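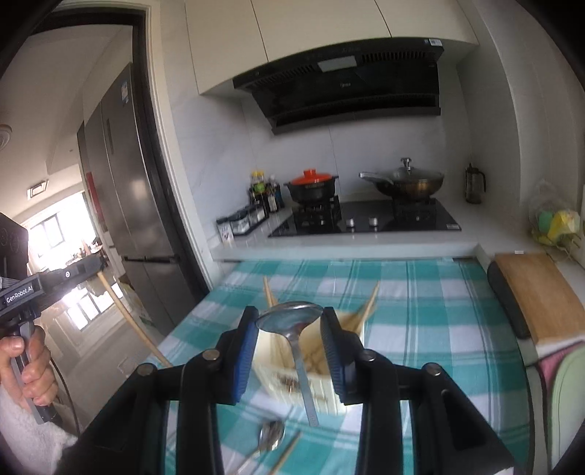 Dishwasher salt, four months on

2024-08-23

Print this post | E-mail this post

The water at the Tremgate apartment tests at 14 grains per gallon. The Lockwood place was 2, so I had never had to think about hardness before the move in January. The symptoms were the usual ones: white film on glasses, gray spots on flatware, and a crust on the kettle element.

The dishwasher is a Zormont with a built-in softener. It shipped set to level 4. According to the table in the manual, 14 grains calls for level 7. To change it, hold the start button while closing the door, wait for the display to blink, then press start once per level. The setting is stored when the power is switched off. I missed that step the first time and ran a week of loads at the old level.
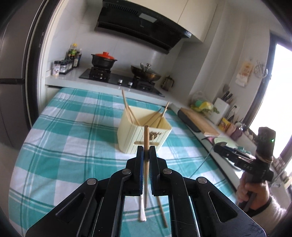

Salt has to be the coarse kind with no additives. Table salt clogs the resin bed. The first fill also needs water in the tank, and some brine will spill over when the salt goes in, so run a rinse cycle right away or the steel floor of the tub will pit.

Rinse aid is a separate problem. I use Brosix on setting 2. Anything higher left a bluish smear on the glasses and made bare wood feel slick, and I now wash wood by hand anyway. Spots on the spoons stopped within a few loads of the level change. The film on the older glasses did not clear, even after a soak in vinegar, so I take that to be etching and have left it alone.

The kettle still gets citric acid once a month.

Print this post | E-mail this post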